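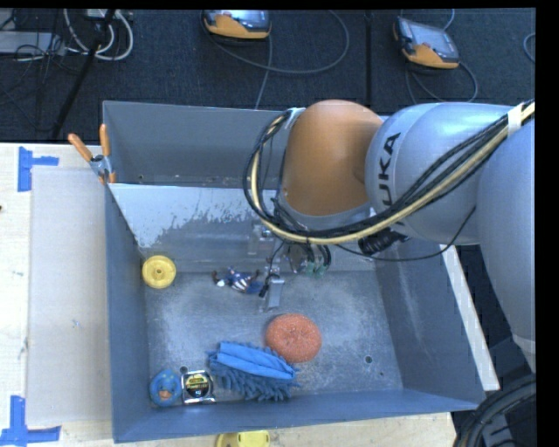
Der Nachtzug nach Stestbridge

Shanthi Begum war 88 Jahre alt und hatte noch nie das Meer gesehen. Und jetzt saß sie im Zug! Am Fenster! Draußen flogen Pappeln vorbei, ein Kirchturm, eine Koppel mit Schimmeln, und sie hätte am liebsten jedem im Abteil auf die Schulter geklopft.

»Haben Sie das gesehen?«, rief sie dem jungen Mann gegenüber zu. »Einen Reiher!«

Er nahm die Kopfhörer ab. »Wo denn?«

»Schon weg. Aber passen Sie auf, da kommt bestimmt noch einer.«

Es kamen drei, und beim dritten jubelte er mit. 600 Kilometer lagen vor ihnen, und sie teilten sich den Mohnkuchen, der für die ganze Woche gedacht war. In Mridha stieg eine Frau mit einem Cello zu (ein Cello, im Nachtzug!) und bekam das letzte Stück.

Gegen Morgen roch es durch den Fensterspalt nach Salz. Shanthi zog die guten Schuhe aus, die Strümpfe auch, und stellte beides ordentlich unter den Sitz.

»Wir sind doch noch gar nicht da«, sagte der junge Mann.

»Eben«, sagte sie und wackelte mit den Zehen. »Dann geht es nachher schneller.«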